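Sunday brain dump, teaching by hand, week whatever

Jul 1, 2018

OK so quick one because I have laundry going and I promised Thư I'd write this up before I forget it all. Which I'm already doing.

Where we are. The arm still can't pack a box. It can pick one thing up and put one thing down, fine, great, it's been doing that for months. But give it a box with stuff already in it and it just sort of plows in. Drops the new thing on top of the old thing and backs off like it's finished. So since January the plan has been: stop writing rules for packing, start showing it packing. Lots and lots of showing. By hand, with the grippers, in a normal room with normal junk.

I say "the plan" like it was mine. It was Tùng Cù's. I argued against it for a whole evening. I wanted to keep going with the remote setup, where you sit with the controller and drive the arm from a chair, because then what you record is exactly what the arm did, joints and all. Clean. Tùng said fine, how many did you get last week. I'd gotten 2. Two usable ones. In a week. The rest were me bumping the table or closing on air or giving up half way through because my wrist hurt.

So, hand-held it is.

The task as we have it now: mixed small things go into a shallow box and come back out. Soft stuff mostly. Tissue packets, little plushes, a bit of fabric, a makeup sponge. Phúc Mạc picked the objects by walking through the house with a bag and I think he did better than any of the lists I made. My lists were all blocks and cups. Everything on them was hard and had edges. Nothing in real life is like that, my own desk drawer is 80 percent crumpled.

Soft things are where the hand version really wins, by the way. When I drove the arm remotely I had no idea how hard I was squeezing. You watch the monitor and guess. With the thing in your actual hand you feel it through the grip, and you back off without thinking, and that backing off ends up in the recording. I didn't beleive it would matter until I played the two kinds side by side. The remote ones go clamp, pause, lift. The hand ones sort of lean in.

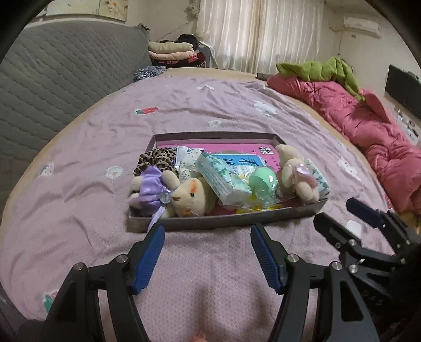
How many demonstrations does it take before the arm can do it on its own?

Somewhere past a couple hundred for one task in one room, going by what we've seen, and more every time you change the room. We started getting sensible behavior late, and it came all at once after weeks of garbage.

Our count as of last night is 247 good ones. The goal is 400. Thắng Trịnh keeps the sheet and is very strict about what goes in as good, stricter than me. If you regrasp more than once he tosses it. I think regrasps are useful, the arm ought to see somebody fix a mistake. We've gone back and forth on this so many times that Thư made us write both opinions down and stop talking about it. Current compromise – the regrasp ones go in a separate folder and we train with and without. No results yet. Ask me in a month.

Stuff I've learned, no order:

Slow is bad. Everybody goes slow at first because they want to be careful, and then the arm learns to be slow, and worse, it learns to hover. It'll sit over a packet for ages. You have to move at the speed you'd want it to move. Not fast. Just like you mean it.

Plan the grab before you start recording. Sounds dumb. But if you start and then look around for what to pick up, all that looking around is in there, and the arm copies that too.

Two hands is more than twice as hard. I can do one side all day. With both going I keep parking the left one while the right one works, and parking it in a different spot every time, which is terrible, because then the parked arm wanders around for no reason when it's played back. Phúc has a thing where he always brings the idle one back to the near wall of the box. Spread open, low, waiting. I'm copying him. It feels like playing piano badly.

Shiny wrap. Ugh. Tissue packets in clear plastic look different from every angle and the highlights jump all over. I wanted to drop them. Tùng said keep them, people own shiny things. Fine. They're in. They're also most of the failures. If I ever find out what fixes it there'll be a post.

Busy backgrounds are OK?? I'd have bet money against this. We had a plain gray mat under everything for the first batch, and when we took the arm anywhere without the mat it fell apart. Completely lost. So now no mat. Bedsheets, prints, whatever. The more going on under the objects the better it seems to do later on. Small sample, don't quote me.

Overlaps. If one thing is half under another, take the top one. Always. I know you can slide the bottom one out with your fingers, I do it too without noticing, but the arm can't feel the other thing shifting and it makes a mess. Thắng has rejected a bunch of mine for this and he was right every time, which I've told him once and will not be telling him again.

A bed is a weird surface too. It gives. You push down a little to get your tips around something flat and the whole neighborhood moves, box included. On a table you press and nothing happens. I was annoyed at first, now I kind of like it, it makes you come in from the side a bit more and that's a better grab anyway for the thin stuff.

Sieglinde Weidemann wrote in after the last post (hi!) asking why we don't just do the whole thing with remote control and a better controller. She works with a setup from Skellia and gets really nice recordings out of it. Short version: money, and my wrist. Longer version: I still think remote is the right way for anything where the arm's reach matters. With the hand-held ones it's super easy to do something your arm can do and the robot's can't. I twist my elbow way out without noticing and then the playback hits a joint limit and stops dead. We lost maybe a whole afternoon to that. Phúc ended up writing a check that flags them, so at least now you find out the same day. Sieglinde, if you want the check, email me, it's ugly but it runs.

Also she asked what we call the project. Officially Brekusetti. Unofficially "the box thing".

Sponge time. This one's my favorite and I have done it way too many times. 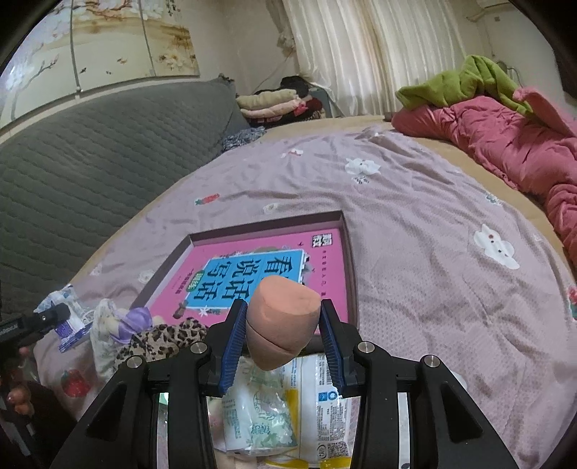
Last edited Jul 1 by the blog owner

The sponge is good for teaching because you can see the squeeze. Pinch it and it creases around the middle, right where the pads are. Too much and it folds in on itself, too little and it rolls out. So when somebody new is learning the grippers I hand them the sponge first. You get your answer right away, no need to go look at a recording. I had Thư on it for ten minutes and then moved her over to the packets, and her packets were better than mine from day one. Slightly insulting.

It also stands up if you grab it by the waist, and that's handy for putting it back down again. We try to have the release be a real release, lower it, let go, back out straight. Early on we all did this little flick at the end. Opening and pulling away at the same time. Works fine for a person. The arm does the flick about half a second late and throws the thing.

OK what else. Pads. We've swapped to the ridged ones on everything. The flat ones were fine on card and useless on plastic. The ridges grab wrap a lot better and they don't seem to mark the soft things. I ordered spares from Drotent and they took forever, but they came, so now there's a bag of them and I can stop babying the ones we have.

Batteries, need more. Charging in the middle of a session kills the mood. You get into a rythm, twenty or thirty in a row, and then everybody sits down and looks at their phone and it takes forever to get going again.

Resetting is the real time sink. More than the recording. Every time you finish, somebody's got to put things back, but not back the same, different, and people are awful at different. We all have a favorite spot. I kept putting the plush on the same end, Tùng caught it in the playback, and sure enough the arm had gotten very good at that one end. So now whoever resets isn't whoever records. Helps. And you toss things in a bit, don't place them.

Talking during takes, fine, there's no sound used. Laughing during takes not fine, it shakes the whole thing.

Next: finish the box until we hit the number, then Trương's kitchen, if he still says yes after he sees how much stuff we bring. Then a first try with both arms for real. I'm not expecting much. If it gets one packet in without crushing whatever's already there I'll be happy for a week.

Oh and somebody asked in the comments about posting the recordings. Probably, yeah, once Thắng's cleaned up the names of the folders. Half of them are called "test new final". Those are mine.

Dryer's buzzing. More when there's more.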